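Household Handling Working Group - Public Discussion Board
Topic: Draft clause 5, cable routing and two-arm work at laundry appliances
Status: Open for comment until the end of October

efflanagan (moderator)
The drafting panel has received a number of objections to clause 5 and has asked that they be collected in a single thread. The current wording reads: "Where a robot with two arms works at a domestic appliance, all external cables shall be secured along the arm so that no free loop can enter the opening of the appliance or the container from which the load is taken." Members are asked to state the change they propose and the grounds for it. General remarks on the draft should be posted elsewhere.
- Éabha Flanagan

trummer_a
I support the intent and object to the word "all." A strict reading would exclude most development units now under trial, including the 34 registered at our Sturkport site. External cables are a fact of early hardware. I propose "cables forward of the elbow," with the remainder left to the operator's risk assessment.

m.delaunay
I cannot support that change. A loop which begins behind the elbow may still reach the opening once the arm is extended. The position of the fixing matters less than the free length between fixings. The Korach guidance, which several members already apply, sets a limit on free length and does not mention the elbow at all.

trummer_a
The Korach guidance was written for fixed arms at a bench. I would ask Mr. Delaunay to indicate how it applies to a robot whose torso also moves.

m.delaunay
It applies with the torso at its furthest forward position. We have used it in this way at Pringle for 2 years. The measurement takes a few minutes and is recorded on the setup sheet.

fmacgiolla
May I raise a separate point on the same clause. It is silent on what the two grippers may do together. Our site rule is that when both hold one garment, neither may pull until the other has confirmed its grip, and that the lift is made straight up from the basket before any movement toward the machine. We adopted this after almost 2,000 logged transfers, in which torn seams were the most frequent form of damage. Dark garments deserve particular mention, as the edges of one are easily confused with those of the next.

donal_oflaith
I agree with the rule on lifting but not with placing it in clause 5. Damage to clothing is a matter of quality. Clause 5 concerns safety, and if the two are mixed an assessor will not know which failures are grounds for stopping a trial.

fmacgiolla
A gripper that pulls against its partner also loads the wrist, and wires are commonly gathered at the wrist.
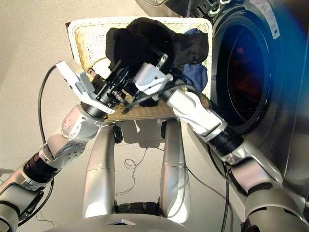 For that reason I regard the two matters as connected, and I would accept a cross-reference if the panel prefers to keep the lifting rule in the annex on handling. The text should also state that the basket is to stand at hand height on a support that has been checked for movement. On several sites the stand has casters, and the draft says nothing about locking them.

donal_oflaith
A cross-reference is acceptable to me. I also support the addition on casters, which the Flimska trial protocol already requires.

trummer_a
I withdraw "forward of the elbow" on the condition that a free length is stated in the clause itself and that units already registered are given time to comply. My objection to "all" stands.

efflanagan (moderator)
Noted. The panel will be sent two alternative wordings, one retaining "all" and one based on free length at full reach. The lifting rule will be moved to the annex, with a reference from clause 5. Mr. Delaunay is asked to attach a blank copy of the setup sheet to this thread.

m.delaunay
I will post it this afternoon - the version with the torso measurement included.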